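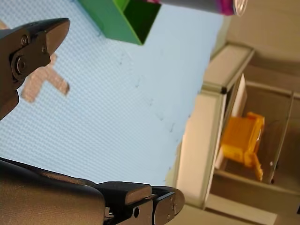
Can a Gripper Tidy a Table? Notes From a Semester of Small Chores

Student Projects / Automation and Everyday Work
November
By Jihad Kanaan and Bastian Görtz

Our project asked a narrow question. Can a two-finger gripper do the dull part of a household or shop-floor chore, meaning picking up loose things and putting them where they belong, without a person stepping in?

We chose sorting because it turns up in both places. At home it is toys and kitchen bits. In a shop it is returns and spare parts. The work surface is pale blue with a fine texture, and the objects are simple: a pinkish-beige cross shape, a green open-topped box, a grey cylinder with a magenta band near one end. A child of three could clear them away.

Method

We used the Pellix control software, which the department already had, and wrote our own task scripts on top of it. A task counted as done when every object ended up in its assigned place and stayed there. If one of us touched anything, the task counted as failed. We logged 3,434 grasp attempts over the semester. Bastian ran most of the morning sessions and Jihad did the labeling.

Results

Single objects were the easy part. Plain cylinders went well once we lowered the closing speed. Cross shapes were harder — the fingers tended to close on one arm, and the piece would swing and drop on the way over.

Full tasks went worse. Of 15 complete clear-ups in the final round, 11 finished without help. The other four stopped on an object lying close to a box wall, where there was no room for the second finger. A clear-up took us some 8 minutes by machine. Jihad did the same one by hand in well under a minute.

Comparison with a shop

We also visited Ostermann, a parts wholesaler in Fladetow, to watch how returns are sorted. The staff there pick up several small items in one hand, turn them over to check for damage, and talk to each other the whole time. Our setup does one item at a time and checks nothing. The shift lead said she would take a slow machine if it could run overnight, but would not want to come in to a jam at 6 a.m.

Discussion

For known objects on a flat surface, the answer is a partial yes. For a real kitchen table or returns bench we would say no for now. Most of our failures came from crowding, and a real table is crowded. We did not test soft items, wet items or anything breakable.

Next semester's group should try a narrower fingertip first. The scripts and the grasp log are in the Ostel folder on the course drive, and the log still has some duplicate entries from the first two weeks.

Contact the project office | Back to top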